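Residency Diary, Nellside House
February, evening

The third week of the residency opened with a meeting in the reading room at 9:30. Carmela Rizzi chaired on behalf of the Lurkamier Trust and confirmed that the translation of the Leone letters will proceed in the order of the original bundles. The alternative, a strict chronological order, was set aside. Many of the letters carry no date, and the postmarks from Prellville are too faint to settle the matter.

I completed letter 18 before lunch. It concerns the sale of a mule and a disagreement over a shared wall, and it uses a dialect word for "gatepost" that does not appear in any of the dictionaries held here. Tiziana Marino has agreed to consult her own glossary. Until she replies, the word will stand in the original with a note.

The afternoon was given to laundry and household matters, as the residency rules require once a week. The washroom is shared between residents, and the booking sheet is to be signed before use. I had neglected this for some days and was running short of warm clothing. The upper floor remains cold after four o'clock, and a request for a second heater has been passed to the house office.
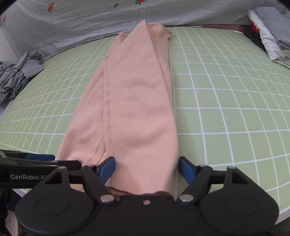 Work resumed at five with the correspondence of the elder sister, whose hand is small and slopes to the left. Her spelling is inconsistent and her punctuation almost absent. Consolacion Pangilinan, who has the adjoining study, was kind enough to read two pages aloud with me, and a passage I had taken for a complaint about the harvest proved to be a recipe for quince paste. The draft has been corrected.

The Trust has asked each resident for a public talk of up to 61 minutes, questions included. I regard this as long for an audience in winter – Rosalba Morelli shares that opinion – and have proposed that we divide one evening between us. A written answer is expected before the end of the month.

Supper was at seven. Letter 19 is four pages, with a torn lower corner, and I shall begin it tomorrow after the post has been collected.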